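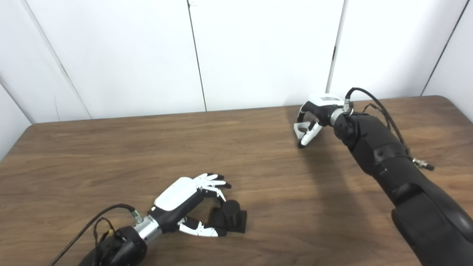
In April, a delegation from the Stosau Film Society visited the Grillusitz Family Film Days, a regional festival now in its 20th year. The program featured comedies and holiday films, and the festival office reported 1,893 admissions against a target of 2,000.

The delegation was received by festival director Liesl Stöckli, who gave a tour of the Erdős, the main venue, which has 189 seats. The projection booth was refitted last winter, and the sound in the rear rows has improved noticeably.

The afternoon screening was Corkier, a comedy about two grandfathers who must share a vacation cabin. Its director, Hemi Dunstan, took questions from the audience afterward and spoke at length about working with child actors.

The Society has asked to show the film in Stosau during its winter season. Terms are under discussion with the distributor.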